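20/07/2017
Por Zinash Chala

La encimera de mármol ha vuelto, o eso repiten los catálogos desde febrero. Oscura, con veta, a ser posible sin una sola junta. En la exposición de Dreletden ocupaba la mitad del pabellón, y los vendedores la acariciaban al hablar como quien acaricia un caballo. Pregunté a dos de ellos qué pasa cuando se derrama medio limón. Los dos me hablaron del sellador.

El sellador es el gran argumento del sector. Se aplica, se deja secar y la piedra queda, según el folleto de Pidcombe, "protegida para la vida diaria". No aclara la vida diaria de quién. El mármol es carbonato cálcico y el ácido lo ataca; un producto que frena la absorción de líquidos retrasa la mancha de vino o de aceite, pero poco puede hacer contra la marca mate que dejan el vinagre o el tomate. Esto lo sabe cualquier marmolista. También lo sabe, sospecho, quien redactó el folleto.

Letay Worku lleva media vida puliendo piedra en un taller de Lins y no comparte el entusiasmo. "Me llaman a los cinco meses - dice -. Quieren que se la deje como en la foto". Cobra 80 euros por la visita y avisa por teléfono de que el resultado tampoco será eterno. La mayoría acepta. Unos cuantos le cuelgan.

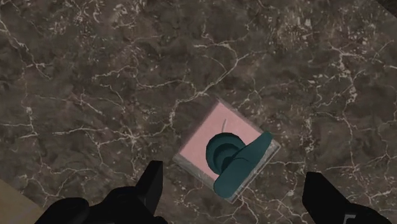

Luego está el precio. En Birkum me presupuestaron una encimera corriente, de las que caben en un piso, en más de 1000 euros, sin contar el hueco del fregadero ni el transporte. El comercial insistió en que la piedra "se amortiza sola". Le pedí las cuentas y me ofreció un café.

Los defensores más sensatos tienen otro argumento, y es mejor: que el mármol envejece y que las marcas forman parte del asunto. Puede ser. He visto mostradores de pastelería viejísimos, llenos de cercos, que me parecieron preciosos. Pero esa idea se lleva mal con unos catálogos en los que nadie ha cortado jamás una cebolla, y peor con unas garantías que excluyen, en letra pequeña, casi todo lo que se hace en una cocina.

Worku tiene en su casa una encimera de granito gris, heredada del inquilino anterior. Le parece fea y no piensa cambiarla.

Última actualización: versión corregida del texto publicado en la edición impresa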